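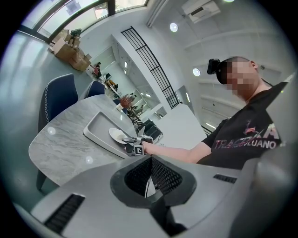 Hello all,

Sorry for the slow answer, Efa, I've had your message open in a tab since before lunch and kept wandering off to look at plots instead of replying. Quoted part first, then my ramble underneath.

Efa Parry wrote:
> Thanks for posting the Plavener numbers. I'm a bit puzzled by the container
> tasks though. You say the policy trained on wrist views alone did nearly
> as well on plates as the one with the head view added, but then it falls
> apart on the big white tubs. Is that down to the amount of data, or is
> something else going on? Also, are you still using relative poses for
> everything? We tried absolute ones at our end and had a miserable time.
> Efa

Right, so — data first. The whole Plavener set is 2,039 demonstrations now, all done with the hand-held grippers, and 199 of those are held back and never touched in training. The tubs aren't short of examples. Ekene went through the split last month because he had exactly the same suspicion as you, and we even trained a version with the plate tasks thinned out so that both kinds were equal. The gap hardly moved!

What I think is going on (and Ekene half agrees, which from him is high praise) is that a plate leaves you plenty of room to look at. The gripper goes to the rim, and the wide lens still gets the table, the chairs, the windows, the lot. Loads of fixed stuff to work out your motion from. Pick up something big and pale and it parks itself across a large part of the view, and then it moves with the hand, so all those pixels are telling the network that nothing is happening. 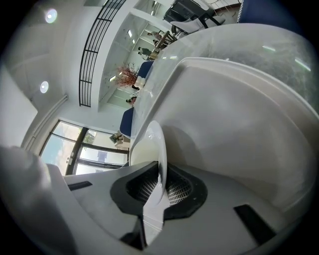 The tracking copes with this better than I'd feared, by the way. It hangs on to the railing and the window bars, anything dark with straight edges, and the trajectories we get out are decent even when half the view has gone. It's the policy that gets muddled. If you look at where the encoder puts its attention during the tub tasks, a good chunk of it sits on the container wall, and there's next to nothing there to see.

So Ayodele had the idea of masking. During training we blank out a random patch on one side of the wrist view, sometimes left, sometimes right, never the fingers, and we leave the action labels alone. I was rude about it at first because it sounded like throwing away the little information we had. I take it all back. Over 10 runs of the tub placing task the plain policy managed 2, and the masked one got through most of them before we'd even touched the learning rate. I'm not quoting the second figure here until Norbert has rerun it with the start positions shuffled properly, as I set those out myself and I don't trust me.

Adding the head view helps as well, but less than I'd have bet. It's good for the reach and then rather useless once the person's own arm is in the way.

On poses: yes, relative for everything, each step expressed from where the gripper is now. For two hands we also feed in where one gripper sits compared with the other, and that matters a lot for anything you hold from both sides. When we took it out the hands drifted apart and the policy looked drunk. Absolute poses gave us the same misery you had, Efa. Every time somebody shifted the table we were back to square one. 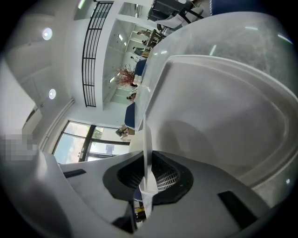
The other thing I'd love opinions on is see-through plastic. The clear and frosted bits give you reflections of the ceiling lights, and those slide about in a way that doesn't match the room behind. Norbert thinks the network learns to ignore them given enough variety in lighting. I think we should be recording the same task at different times of day and checking, instead of arguing about it over tea. Has anyone on the Tangen side tried this? I have a vague memory of a talk where somebody used a polarising filter on the lens, but I can't find the slides anywhere.

I'll put the masking code in the shared folder once I've taken out my swearing. It's short, and it slots in before the colour jitter — do keep it in that order, the other way round gave us odd grey patches and a worse policy, and I lost most of an afternoon to it.

Efa, if you can send me your tub recordings I'll happily run both versions on them.

Cheers,
Ita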